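Flarkurari User Guide
Section 3: Gathering Examples in the Simulated Room

Welcome back! By now you should have the Storunden room loaded and both arms answering your hand controllers. Take a little time to get comfortable before you save anything, because a calm driver gives the learner much nicer examples to copy.

1. Open the Session tab, choose New Set, and type a name you'll still understand in February.

2. Set the target to 20 runs. You can always add more later.

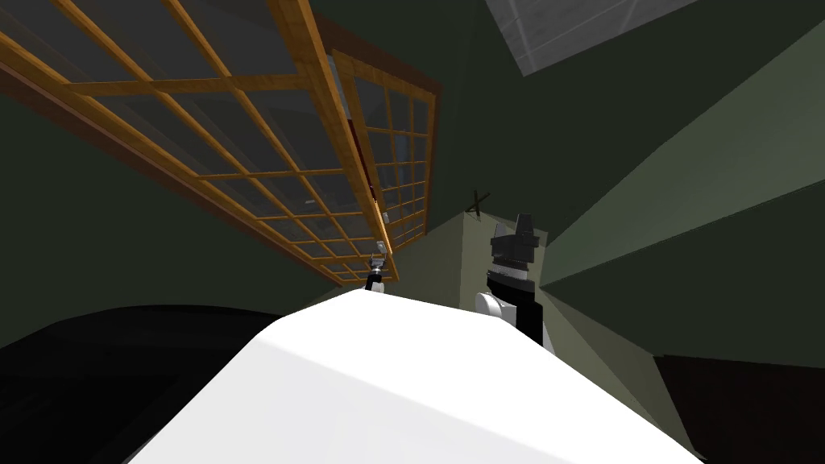 3. Move each arm a little, one at a time, and check that the correct one answers. If they're swapped, press Switch Hands and try again.

Note: If the arms won't move at all, look for message 2071 in the log and restart the Ngata link (this clears it up nearly every time).

4. Go through the hand views next. Wait for each one to settle before you press Record.

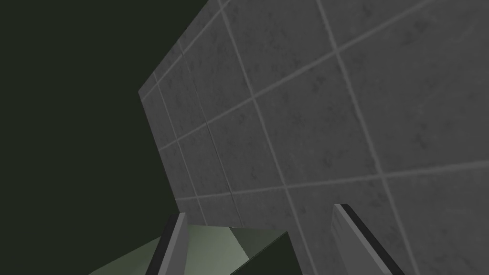
Hand view with the fingers open and the tiled wall behind.

5. Press Record, count to three, and start your run. Go slowly, and please don't worry about a small wobble, as the learner can make good use of a run where you drift a bit and then come back.
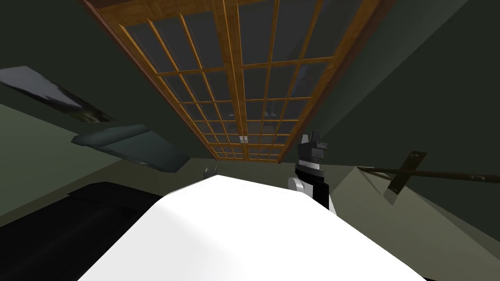 View toward the glazed panel, with one gripper up at the right.

Caution: Don't change views in the middle of a run. The file will still save, but the Varnby checker will turn it away with code 3041.

6. When you bring a gripper toward the glass, ease off well before you get there and line up first. 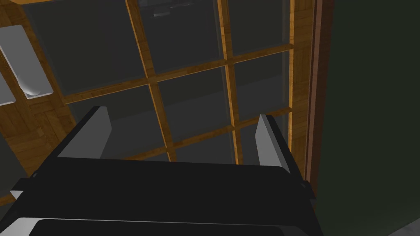 7. Press Stop, then mark the run Keep or Discard while it's still fresh in your mind. Rochelle Cosgrove, who looks after our training sets, would much rather have a short set of careful runs than a long one full of guesses!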